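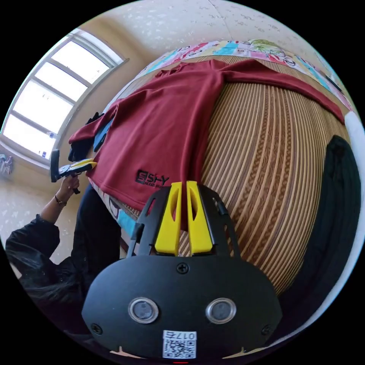
Drendatholm Cane Sleeping Mat, single and double

Home / Bedroom / Summer bedding / Mats

Code: 1216
Sold by: Guvside Household
Availability: in stock

A flat mat laid over the mattress in warm weather, in place of a quilted cover. The surface is made of narrow strips of split cane joined with cord and backed with cotton mesh. It does not hold heat in the way that foam or thick cotton does, and air can pass between the strips. The mat is used on top of the fitted sheet or straight on the mattress. A thin top sheet may be laid over it.

Sizes

Single: 90 x 190 cm
Double: 135 x 190 cm
Other widths are made to order by the Cunha workshop. Allow 24 working days. Made-to-order mats cannot be returned unless faulty.

Specification

Surface: split cane, heat treated, no varnish
Backing: cotton mesh, 300 g per square metre
Edge: cotton tape, double stitched
Strip width: 7 mm
Fold lines: lengthways only
Colour: natural. Shade differs between batches and darkens with use.

Before first use

Unroll the mat and leave it flat overnight. Wipe both sides with a cloth wrung out in warm water, then dry in the shade with a window open. A dry, grassy smell is normal and fades. Check the surface by hand for raised fibres. Small ones can be taken off with fine sandpaper, working along the strip and never across it.

Fitting

Lay the mat with the mesh side down. The strips run across the bed. The mat should stop short of the mattress edge on both long sides, as cane that hangs over the edge will crack when sat on. Corner elastics are supplied with the double only. They can be bought for the single under code 1216-E.

Not suitable for adjustable beds, water beds or cot mattresses. Do not use with an electric blanket.

Care

Wipe weekly with a damp cloth. Do not machine wash, soak, bleach or iron. Spills should be blotted at once and the area dried from both sides. Damp clothes and towels left on the cane will mark it, and dark dyes may transfer. Marks from dye cannot be removed.

For winter storage, dry the mat fully, roll it with the cane facing out and keep it upright in the bag supplied. Do not seal it in plastic. If grey spots appear, wipe with white vinegar diluted one to one and air for a full day.

Delivery and returns

Sent rolled in a card tube. The double tube does not fit standard parcel lockers. Unused mats may be returned in the original tube within 24 days of delivery.

Related items

Prarkormont cane pillow cover, pair
Prarkormont cotton top sheet, single
Spare storage bag, double
Edge tape, natural, 7 m roll

Page last revised March 2020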